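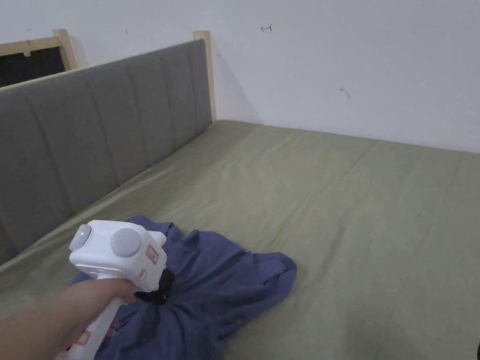
Cornberg Shirts: data card

Cornberg is a small set of recordings of clothes being handled on a bed with two hand-held grippers. It was made at home to train the folding arms of the Bonel build, which share the same finger shape. Current release: 300 episodes, one garment per episode.

Status

Usable, still growing. Episodes 1 to 27 were recorded before the left gripper was recalibrated and are kept in a separate folder called early. Leave them out unless you want to test how your loader copes with a width offset.

Setup

One person, one gripper per hand, one head camera. The bed has a plain green sheet pulled tight and a white wall behind it. Objects at the back of the bed are left where they are for a whole session, so the background gives the tracker something to hold on to. Finger opening is logged with every video frame.

Tasks

spread: take a crumpled garment and open it out
sleeve: grip one sleeve by the end and pull it clear of the body
gather: pinch one end and draw the fabric together
idle: both grippers open, nothing held 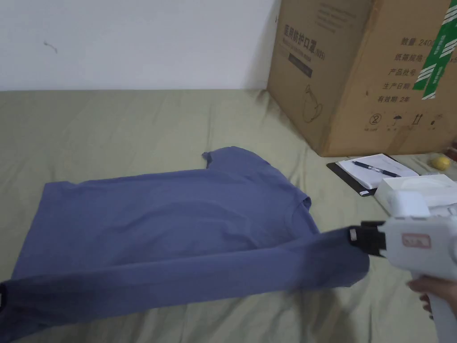

Gallagher asked on the issue page whether the sleeve episodes could be split at the moment the jaws close, as training on the full clip made the arm hesitate before each grasp. Gallagher also wanted the raw finger width kept next to the smoothed one.

Both changes are in. Each sleeve episode now has a file called events.csv with close and open times, and the width column comes in two versions, width_raw and width_smooth. The older single column is gone, so scripts written for the first release need a one-line fix.

Every session starts and ends with an idle clip.
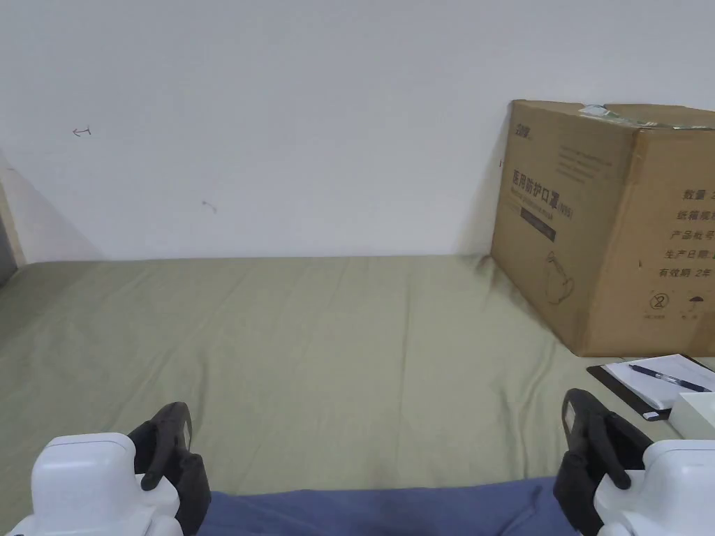
Use those clips to check the zero point of each finger before you train. If the open width differs between the first and last clip of a session, the session is marked drift in the index.

Files

index.csv lists episode, task, garment, session and flags
video/ holds the head camera clips
grip/ holds left and right finger logs
early/ holds the first 27 episodes

Splits

208 episodes for training, the rest for testing. Garments do not cross between the two. Splits are by garment, not by session, so the same background shows up on both sides.

Known problems

Pose tracking is weakest when a gripper comes close to the camera and hides most of the sheet. Affected stretches are flagged lost.
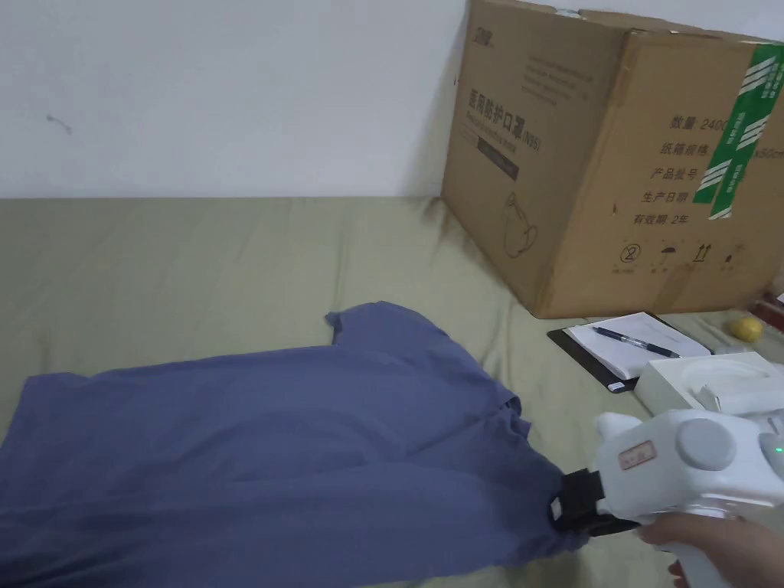
Twisted fabric is the other weak spot. The garment masks were made with a script and fixed by hand, and where cloth bunches up at the jaws the edge can be off by several pixels. Do not use the masks to measure sleeve length.

All sessions use the same bed and sheet. A policy trained only on this set did poorly on the workbench at Brivdale until we mixed in clips recorded there. Those clips are not part of this release.

License

Free for personal and classroom use. For anything else, open an issue first.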